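Timestamps, again

I promised myself I'd write up the segmentation work before September was over, so I'm doing it from the kitchen table with cold tea and a terminal full of warnings.

Quick catch-up for anyone who skipped the last post. I maintain a little tool called Jarkeck that takes raw recordings from handheld grippers and turns them into episodes a policy can train on. Video goes in, plus finger width and the pose we get from the markers, and out comes a tidy folder with a start, an end and a task label. The whole thing is held together by timestamps, and the timestamps are terrible.

The bathroom set is what broke me. We have 3,116 clips of household chores in it, and Lungile noticed that the policy trained on it had developed a pause. It would reach out over the sink and just... hover. Then it would go for the squeegee like it had remembered what it came for. She sent me a plot on Tuesday with no message attached, only the plot, which is how I know when she's annoyed.

So I pulled up the sink clips and started scrubbing through them one at a time (my favorite way to spend an evening, can you tell?). I was looking for moments where the hands are already in place but the gripper width hasn't changed yet.
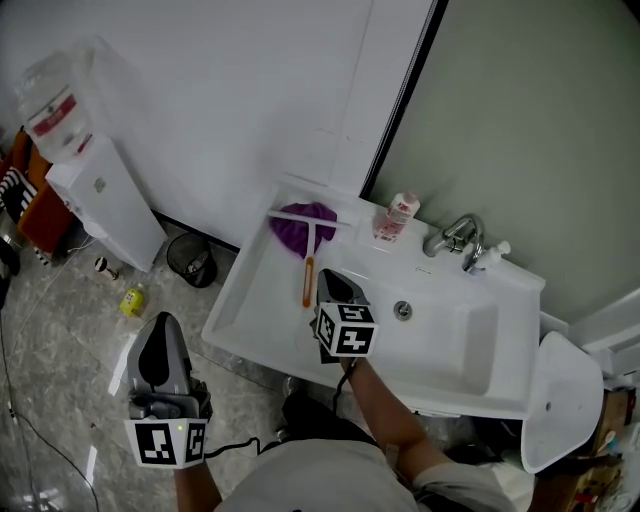 Right gripper out over the basin, squeegee and purple cloth at the far end.

For a frame like this one my old code did something really dumb. It cut episodes by looking for motion: if both grippers were slow for long enough, it decided one episode had finished and another was starting. Fine for picking up blocks! Awful for cleaning a sink, where people slow down all the time to line things up. Some clips got chopped right at the approach, and others kept a long stretch of nothing at the front. The policy learned the nothing very faithfully.

Erick's first suggestion was to raise the threshold. I tried that and it fixed the chopped ones and made the dead stretches worse. Then I lowered it and, well, you can guess. I spent a whole afternoon moving one number up and down, and I'd like that afternoon back.

What I have now is two passes. The first pass ignores speed completely and looks only at finger width, so it finds every real open and close. The second pass walks backward from each close and asks when the hand started heading toward the place where the close happens. That's your approach. Anything before it is idle and gets trimmed, with a bit of padding (21 frames, picked by squinting at plots, please don't write to me about it).

The backward walk was the fun part to write. You project the hand's velocity onto the line between where it is now and where it ends up, and keep going until that value has been flat or negative for a while. It's maybe a page of code. Anel reviewed it and found that I was mixing up the left and right grippers in one branch, so for a short time I was trimming one hand's idle time using the other hand's grasps. It still looked pretty good, which worries me more than the bug did.

And then, the timestamps. The width signal and the video come off different clocks, and the gap between them isn't constant. It drifts over a long recording. I'd been correcting it with a single offset per session, which was okay when the sessions were short. Now I fit a line to it instead, using the moments where the jaws visibly close in the video as anchor points. Hendrik thinks a line won't be enough for the really long recordings and he's probably right, but it gets the worst one from 70 milliseconds off down to something I can live with.

I re-ran the cut on 300 clips first, a mix of sink, mirror and countertop, and went through them by hand. Most of the dead fronts are gone. There's still a nasty group where somebody re-grips halfway through a wipe and my code calls that a new episode. I think the answer is to merge neighbors when the hand hasn't traveled far between them, but then I'm back to picking a threshold, and you've seen how I am with those.

Lungile is retraining on the new cut this week. If the hover goes away I'll post her plots side by side. The branch is up in the Jarkeck repo under "backwalk" if you want to poke at it, and the config format changed a little, so read the notes before you run it on anything you care about. The merge step isn't in there yet. I'm going to go make new tea.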